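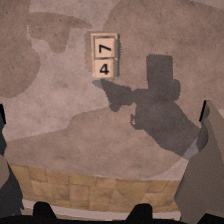 Seven over four, on the block.

About Mastow Travel

Small city-break company. Old towns mostly, walking mostly. Started by Ivar Forsberg and Endang Latuheru out of one desk and a shared phone line, after they both got fed up leading bus tours where you get 20 minutes at the cathedral and an hour at the gift shop.

What we do

Three to six night trips. Groups of eight, sometimes nine if a family asks nicely. Local guide on every walk, hotel inside the old center wherever we can get one. Breakfast included, dinners mostly not, go eat where you like. We'll give you a list.

Last season 3,558 people traveled with us. The year before it was less, we had the flood in the Closov office and lost most of July's bookings. All sorted now. New floor, new computers, same kettle.

Where we go

42 towns at the moment. River towns, hill towns, a couple of ports. The full list is on the Trips page, Arif Ong keeps it up to date so if something is wrong there please tell Arif. Closov is still our best seller, Prultow is catching up fast now that the night train stops there again. Prultow in the fall is lovely by the way. Quiet, fog on the river till 10 am, chestnuts everywhere.

Who we are

Ivar - routes and hotels. Walks every route himself before it goes on sale, complains about the hills.
Endang - bookings, money, most of the phone calls.
Azlan Tambunan - guides. Finds them, trains them, sends them thier schedules.
Kohei Iwasaki - rail tickets and anything with a timetable.
Arif - website, newsletter, maps.

Plus the guides, too many to name on here but they each get a short bio on the town pages.

Partners

Nasution handles our airport transfers, has done from the start. Drivers wait an hour for late flights, no extra charge.

Prices

Cheapest trip is $800 per person sharing, flights not included. Single rooms cost more, ask first becuase some hotels only have one or two of them.

Getting hold of us

Phones 9 am to 5 pm. Email is quicker in summer. Ask for Endang if it's about a booking you already have, anyone else for everything else. Brochures by mail on request, allow two weeks.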